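About Manole Bath & Laundry

Home
About
Services
Service area
Contact

Manole Bath & Laundry remodels bathrooms, powder rooms and laundry rooms in Eldale and the towns nearby. We do not build kitchens, decks or additions. If you need one of those, call the office and we can give you the names of builders we have worked next to and would hire ourselves.

How we started

Johannes Steyn was a tile setter before he opened the business. Most of his work came from general contractors, and a lot of it was repair: showers that leaked behind good-looking tile, floors laid over boards that should have come out. He and his brother Vusumuzi took on their first full bathroom for a neighbor on Hokura Street. It had one small window and a tub that would not fit back out through the door. They cut it up in place, and that job took five weeks. A bathroom that size takes us less than three now.

For the first few years the company ran out of Vusumuzi's garage. We moved to our present building at 1029 Farnance Road when the garage could no longer hold both the tile saw and the truck. The shop is 3000 square feet. Vanities and shelving are built in the back half, and the front has sample boards and a table where we go over drawings with customers.

Who you will meet

Johannes Steyn does the first visit and the measuring. He still sets tile on most jobs.

Vusumuzi Steyn runs the shop and builds the cabinets.

Candela Miranda draws the plans and orders materials. If a part is late, she is the one who will call you.

Jacobus Moodley is our licensed plumber. He joined us in September after nine years in new construction.

Fatima Hendricks answers the phone, keeps the schedule and sends the invoices.

How a job goes

The first visit is free and takes an hour or so. We measure the room, look at the shutoff valves and the fan, and ask how many people use the space in the morning. Within ten days you get a written price with labor and materials on separate lines. The price is good for 70 days.

We ask for one third when you sign, one third when the rough plumbing passes inspection and the last third when you have walked through the finished room with us. Changes are priced in writing before we start on them. Old fixtures are hauled away unless you want to keep them.

We order everything before we take anything apart. Customers sometimes find this slow at the front end, but it keeps a house from sitting without a sink while a faucet is on back order.

Bath and laundry rooms

Many of our customers put the washer and the sink in one plan, and one type of plank flooring can run through both. A matte black faucet over a white undermount basin goes with most stone tops.

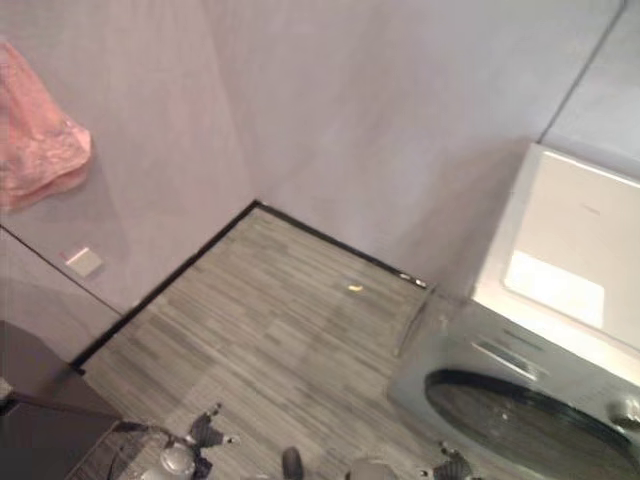
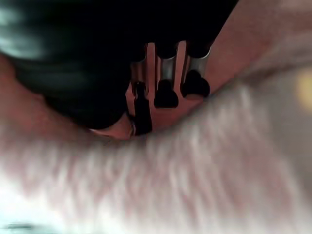
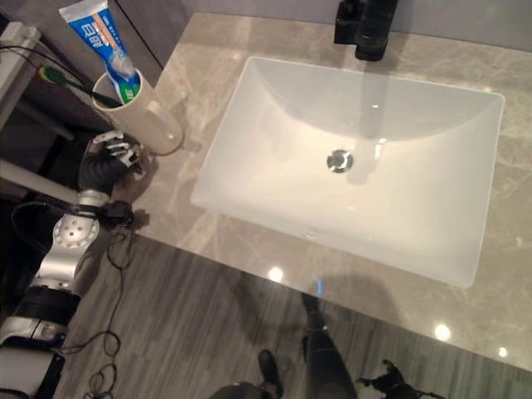
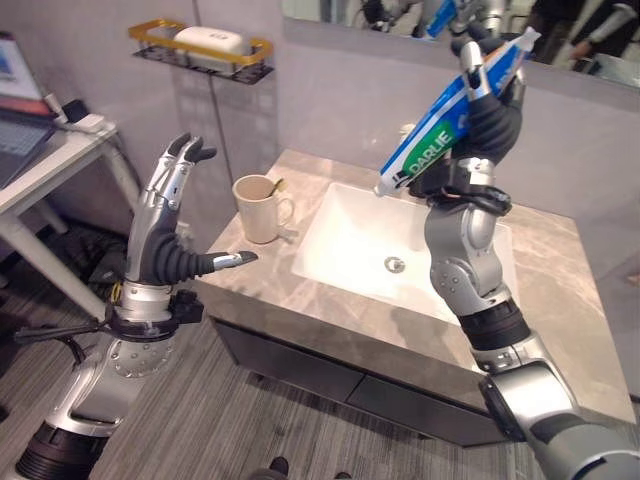

Warranty and service area

Our labor is covered for two years. Fixtures carry the maker's warranty, and we will file the claim for you. Our state contractor license is number 2692, and a copy of our insurance certificate is available on request.

We work anywhere in Eldale and within 25 miles of the shop. For homes farther out, please call first and ask for Fatima. The shop is open Monday through Friday from 8 to 4:30, and evening visits can be arranged.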